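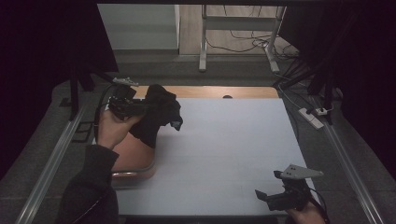
I have bought my last tablet because of the quotes on the box. The Ovov Slate had four of them, all from reviewers, and each one praised the screen. I paid 400 dollars in August. The screen is beautiful, I agree. But the software stopped receiving updates after 22 months, and no quote spoke of this.

My opinion is simple: the maker should print the end date of the updates on the front of the box, in the same size as the praise.

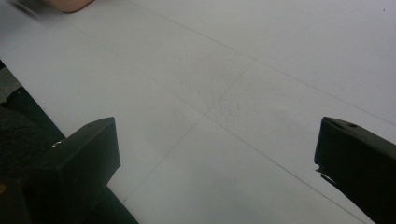
2 min read

My colleague Remo Colombo does not agree with me. He says that buyers want to feel something in the shop, and a date makes them feel old. Maybe so. We accept a date on milk, and milk does not cost 400 dollars.

The small company Wamberg already prints such a date on its speakers. It is on the bottom, in gray letters, but it is there. I would like to see Benedetti do the same with its new display, which costs 500 and promises "years of support." How many years, I asked them by email. They sent me a brochure.

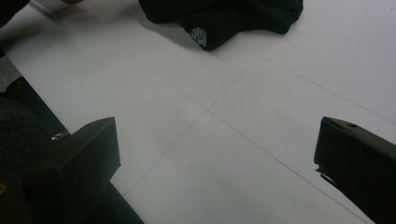

Is a tablet still usable after the updates end?
It keeps working for reading and video, but I would not do my banking on it.

Mine is now in the kitchen, for recipes.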